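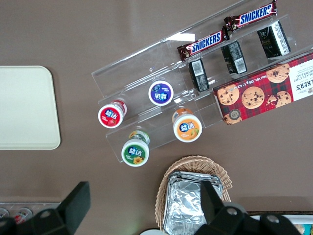
Snacks on a clear tiered stand at a Skarkenar self-serve counter, with a cream tray alongside.

SUDSTEAD - Skarkenar will add self-serve snack counters to 11 more of its shared office buildings in February, the company said. The first counters opened last fall at its Sudstead location.

Each counter has a tabletop, a clear stand with stepped shelves, and trays for carrying items back to a desk or meeting room. Candy bars, including Snickers, are kept on the upper shelves. Smaller packages go on the shelf below. Boxed cookies are set out on the table next to the stand.

The stands are supplied by Jelínek, which also makes display shelving for bakeries and hotel lobbies. Skarkenar has ordered 200 of them. Spare stands will be stored at the Sudstead warehouse.

Tenants pay through Dondimix, the building app they already use to book rooms and register guests. Purchases appear on the monthly office bill. Visitors without an account can pay by card at the front desk.

The counters will serve 2,000 tenants once all sites are open. Stock is checked each morning before 8 a.m. and again after lunch. Most items are priced the same at every location.

Office managers can ask for changes to the selection by the 20th of each month.

About Skarkenar
Skarkenar runs shared offices and meeting space for small businesses. Its main office is in Sudstead.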